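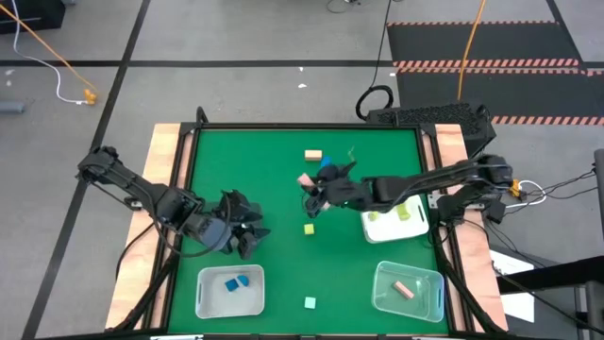

# 乾燥ひよこ豆の浸水と加熱:皮は破れるのに芯が残る

投稿先:料理・保存食 > 豆類・雑穀
タグ:ひよこ豆、浸水、重曹、圧力鍋、硬水

乾燥ひよこ豆を週に一度まとめて茹でて、冷凍で回しています。豆はPanbergの大粒、鍋はステンレスの厚底で、圧力鍋は使っていません。前の袋までは問題なかったのですが、今の袋に替えてから仕上がりが揃わなくなりました。症状は、皮が破れて煮汁が濁っているのに、豆を割ると中心に白っぽい硬い部分が残る、というものです。

手順は次のとおりです。

- 乾燥豆250 gを洗い、水1,000 mLに浸ける
- 室温で12時間
- 水を捨て、新しい水をかぶるまで入れて強火
- 沸騰後、中火で50分
- 塩は最後に小さじ1

浸水後の豆は表面の皺がほぼ消えますが、一部に皺が残ったものが混じります。重量は測っていません。50分で芯が残るので20分延長したところ、柔らかい豆は崩れ、硬い豆は硬いままでした。用途はサラダが主で、フムスにも使います。サラダ用は形を残したいので、全体を長く煮る方法は避けたいです。

水は、先月の引っ越し後から水道水をDretierのポット型浄水器に通しています。引っ越し先は以前より硬度が高い地域らしく、やかんに白い付着物が出ます。浄水器の説明書には塩素の除去は書いてありますが、硬度の項目が見当たりません。

知りたいのは以下の点です。

1. 原因は豆の古さか、水か、火加減か。切り分ける方法はあるか
2. 重曹を使う場合の量と、入れるのは浸水時か加熱時か
3. 塩は最後に入れるという手順で正しいか

袋の賞味期限はまだ先です。収穫年の表示はありません。

投稿者:豆鍋3907

---

**三温糖**

順番に書きます。

**切り分け**

まず浸水後の重量を測ってください。乾燥250 gなら、十分に吸水した状態で500 g前後になるのが普通です。450 gに届かないなら吸水不足で、加熱時間を延ばしても均一にはなりにくいです。次に、皺の残った豆だけを別に取り分け、残りとは別の鍋で同じ時間茹でます。硬い豆が取り分けた側に偏るなら、吸水のばらつきが主因です。皺のない側にも芯が残るなら、水の硬度か豆の保管状態を疑います。

水の影響を見るには、50 gずつ二つに分け、片方を今の浄水、片方を市販の軟水で、浸水から加熱まで通して比べます。水以外の条件は揃えます。鍋を一つしか使えない場合は順番に茹で、後の分は浸水時間が延びないよう、浸け始めもずらしてください。軟水側だけ柔らかくなれば水が原因です。どちらも硬ければ豆側の問題と見てよいです。

カルシウムやマグネシウムは細胞壁のペクチンと結びつき、軟化を遅らせます。活性炭だけの浄水器では硬度はほとんど下がりません。イオン交換樹脂入りのカートリッジなら下がりますが、効果は使用量とともに落ちます。説明書の「ろ材」の欄を見れば種類がわかります。

高温多湿で長く置かれた豆も、吸水しても軟化しにくくなることがあります。賞味期限の内外とは別の話で、流通や保管の状態によります。袋を替えた時期と引っ越しの時期が近いようなので、二つの要因が重なっている可能性もあります。片方だけ直して判断しないほうがよいです。

**重曹**

浸水時に、水1,000 mLに対して小さじ1/2(2〜3 g)。浸水後にその水を捨て、豆を軽くすすいでから新しい水で煮ます。サラダ用ならこれで止めてください。加熱時にも入れると皮が緩み、崩れやすくなります。フムス用であれば、加熱時に小さじ1/4を追加しても構いません。入れすぎると石鹸のような味が出ます。使うのは食用の重曹です。掃除用は使わないでください。

**塩**

最後でなくても支障はありません。浸水時に水1,000 mLあたり塩15 gを溶かすと、ナトリウムが皮のカルシウムの一部と入れ替わり、皮が破れにくくなります。サラダ用にはこちらを勧めます。この場合も浸水後にすすぎ、煮るときの塩は味を見て減らします。塩水と重曹は併用できますが、最初は片方ずつ試したほうが結果を読みやすいです。

最後に入れるべきなのはトマト、レモン汁、酢などの酸です。酸があると軟化が止まります。ドレッシングは豆が柔らかくなってから和えてください。

**火加減**

中火で50分は強いと思います。沸騰したらアクを取り、表面がわずかに揺れる程度の弱火に落とします。豆同士がぶつかる状態が続くと、芯が煮える前に皮が破れます。蓋は少しずらします。豆が水面から出たら熱湯を足します。60分を過ぎたら10分ごとに数粒を割って確認し、硬い粒が残っているうちは止めないでください。

**浸水温度**

室温が25 ℃を超える時期は冷蔵庫で浸けてください。泡や酸っぱい臭いが出たものは捨てます。冷蔵では吸水が遅くなるので、12時間では足りないことがあります。その場合は18時間を見ます。浸水後の重量で判断するのが確実です。

---

**かまど番**

うちは圧力鍋です。Salianの4 L、浸水済みの豆で加圧12分、自然放置。芯が残ったことはありません。普通の鍋にこだわる理由がないなら買ったほうが早いです。

豆と水の合計は鍋の1/3まで。泡が蒸気口に詰まるので、これは守ってください。油を小さじ1入れると泡は減りますが、量の上限は変わりません。

重曹は使いません。味が変わるので。

---

**kt_mame**

上の二つの補足です。

加圧12分はサラダ用には長い場合があります。私の環境では6分で止めて自然放置し、割って確認しています。圧力は機種で違うので、他人の分数はそのまま使えません。短いほうから始めてください。煮え足りなければ再加圧できます。

浸水を短縮したいときは、熱湯法が使えます。

1. 洗った豆を4倍量の水に入れて火にかける
2. 沸騰してから2分煮る
3. 火を止め、蓋をして1時間置く
4. 湯を捨て、新しい水で煮る

ただし、この方法は粒ごとの差が出やすく、今回のように皺の残る豆が混じる袋には向きません。切り分けの試験にも使わないでください。

冷凍については、煮汁ごと冷まして小分けにすると皮の破れが減ります。熱いうちにざるに上げると、表面が乾いて皮が割れます。サラダ用は煮汁を浅くかぶる程度、フムス用は水気を切って構いません。粗熱が取れたら室温に置かず冷蔵に移し、翌日までに冷凍してください。使うときは冷蔵庫で解凍し、煮汁を切ってから和えます。

硬い豆が残った袋の使い道としては、浸水した生豆を粗く挽いてファラフェルにする方法があります。この場合、下茹では不要で、揚げる段階で中まで火を通します。生焼けは避けてください。

なお、Pembamと書いてある古い投稿が検索で出てきますが、豆の銘柄はPemhamの誤記です。あちらは小粒種で吸水が早く、分数は大粒には当てはまりません。

---

**豆鍋3907(投稿者)**

試しました。結果のみ書きます。

浸水後の重量は、250 gに対して438 gでした。皺のある豆を除いて測り直してはいません。

50 gずつの比較では、軟水側が弱火65分で芯なし、浄水側は同じ65分で芯が数粒に残りました。どちらも火を弱めたので皮の破れは減っています。浄水器のろ材は活性炭と中空糸膜で、イオン交換樹脂の記載はありませんでした。

塩水の浸水は土曜に仕込みます。重曹はその次に、単独で試します。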